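Section 4: Sorting Your First Bin

Now for the fun part! Your Bratura sorting station is level, the labels are printed, and you have a pile of household odds and ends waiting for a home. Set aside 15 minutes for the first round. You'll get much faster once you know where everything goes.

Before you start

Wipe the metal bin with a dry cloth and check the corners for crumbs, pins and loose screws. Scratches and cloudy patches on the floor of a used bin are fine and won't mark your things.

Caution: Keep glass, blades and open batteries out of the metal bin. They go straight to the Drellton tray (see Section 6).

Loading

1. Put in a few items at a time. Three is a lovely number to learn on, and a good mix is one grooming item, one toy and one plastic odd-shape.

2. Lay each item down so it has clear floor around it. Round brushes like to roll, so set them on their side and let them settle.

3. Leave oddly shaped pieces however they land. You'll want to see the flanges and knobs when you decide what the thing is.
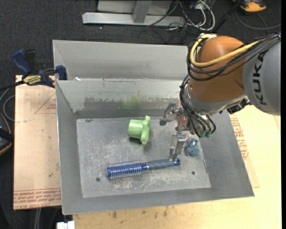
4. Start with whatever you recognize at once. A round hairbrush is an easy win: pull any hair from the bristles and send it to Bathroom. If the handle has a hole in the end, hang it on one of the 2 hooks inside the Bathroom door and save your shelf space.

5. Toys come next. Small ones go in the shallow Leone box, where they can't sink to the bottom and vanish for a year.

6. Finish with the mystery plastic. Turn it over, look for a matching part around the house, and if you're still stumped, drop it in the Maybe box. We love the Maybe box! Go through it every September and you'll be amazed at what suddenly makes sense.

Note: The Maybe box holds 400 grams before the lid stops closing flat. Empty it sooner if you collect heavy hardware.

If an item slides into a corner

Sloping walls send small things back toward the floor, but flat pieces can still lodge along the base. Slip a finger underneath and tip the piece up. Don't pry with a screwdriver, which can bend the metal.

Label sheets and spare hooks are listed under part 98 in the Vistwood catalog. The room-by-room label chart in the next section was drawn up by Dagim Nigatu, and it has plenty of blank spaces for categories of your own.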